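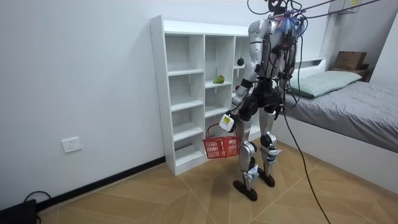 White shelves beside the bed, with the red basket

Re: [windfalls] Pears going mushy
From: Thandeka Pillay
Tuesday, May 30, 2023

Hi all,

Nabil Sabbagh wrote:
> Every year my pears go from bullets to mush overnight. I paid 300 for
> the two trees, and the jam pan gets the lot. When do you all pick?
> And does anyone keep them past Christmas?

Oh Nabil, I've been there! I used to leave mine on the tree until they felt soft, and by then the middles were brown. Now I pick hard, usually late August for the early tree, and let them finish indoors.

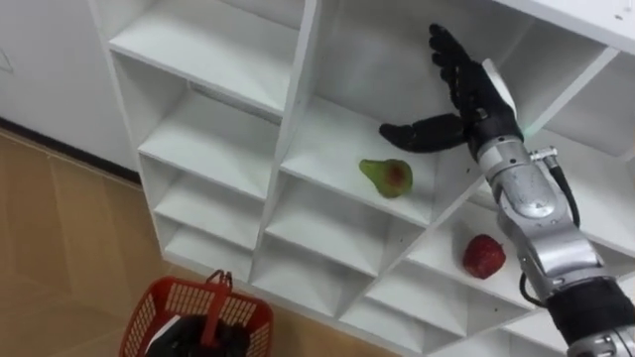
How do you know a pear is ready to pick? Lift it sideways until it's level with its stalk, and if it comes away easily in your hand, pick the rest over the next few days.

My routine, such as it is:

1. Pick on a dry morning and keep the stalks on. Any bruised ones go straight into a crumble.

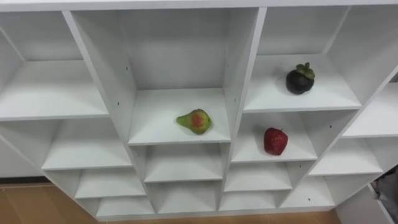
2. Chill the sound ones for a week or two (bottom of the fridge is fine), then bring out 4 at a time.

3. Press gently near the stalk every day. When it gives a bit, eat it! 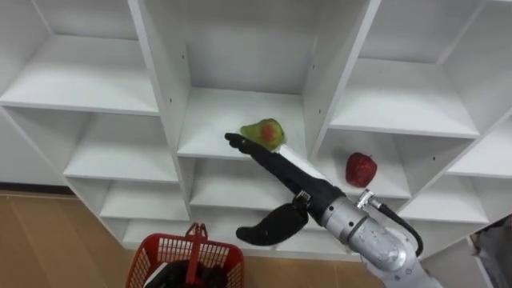

Past Christmas is harder, and you need a proper late variety in a cold shed. Jad Jaber swears by wrapping his in newspaper, but I never spot the bad ones in time that way. I'd sooner give each pear some room, like the one sitting on the white shelf there, with the strawberry off on another shelf to the right. Strawberries are a different matter, mine never last past teatime.

Which varieties have you got, Nabil?

Thandeka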